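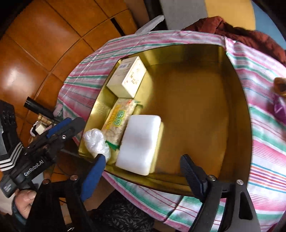

I have a complaint about local history, and it has been brewing since March, when I spent a wet afternoon in the museum at Uvley and came out knowing a great deal about the rope works and next to nothing about the people who worked there. There were 18 panels (I went round twice, I was that cross) and every one had a date, a machine and an owner on it. The hands that used the machines got one line, something about "a loyal workforce". Well, loyal to what? And on what wages? When I think about how the past comes down to most of us, I think of tins. Ours is a gold-coloured one, oblong, shiny on the inside, and it has snacks and a cream cardboard box pushed up one side of it and the other half bare. Every family has a tin, and at some point somebody's tin had the rent book in it, and the letters from the strike, and the photograph with a name on the back. I'd swap all 18 panels for one of those.

Uvley did have a strike, you know. You'd never guess it from the museum. My grandmother's people were in it, and the way it was told to me the men and women of the rope works stayed out for most of a winter. There were 800 of them at the start and 200 by the end, and those last 200 weren't taken back. Some went over to Stemby and found work on the barges, some went a good deal further, and a few families simply stopped being talked about. My grandmother would go quiet if you asked. She'd put the kettle on and that was your answer.

I can see why a small town would prefer the ropes. Ropes are nice! You can hang one from the ceiling and let children have a go at the knots, and the families who own the big houses up on Hulard Hill needn't feel awkward at the Christmas lights. But I do think we've got into a lazy habit of treating the comfortable bits as history and the rest as gossip, and it gets written down accordingly. The owners kept ledgers and the ledgers got kept. The strikers had a few scraps of paper and a good memory, and when the memory goes the scraps end up in a skip with the carpet.

Then there's the name on the war memorial. Avotiņš, it says, with the little mark under the n and everything, cut as carefully as all the others. I must have walked past it a thousand times as a girl without wondering how a Latvian name got on to a stone in Uvley. Was he a sailor? Did he marry here? I asked at the museum desk and was told very kindly that they "don't really do individuals". I've thought about that sentence a lot since. Who else is there to do?

What I'd like is pretty modest. Give up one of those panels, any one (the one about hemp grades wouldn't be missed), and put the strike on it, with both numbers, the 800 and the 200. Then have a table by the door one Saturday a month where people can bring in what they've got and have it copied while they wait. I'd bring my grandmother's rent book, which has the arrears pencilled in down the margin for that whole winter and then a line ruled under them in ink. I'd love to know who ruled it.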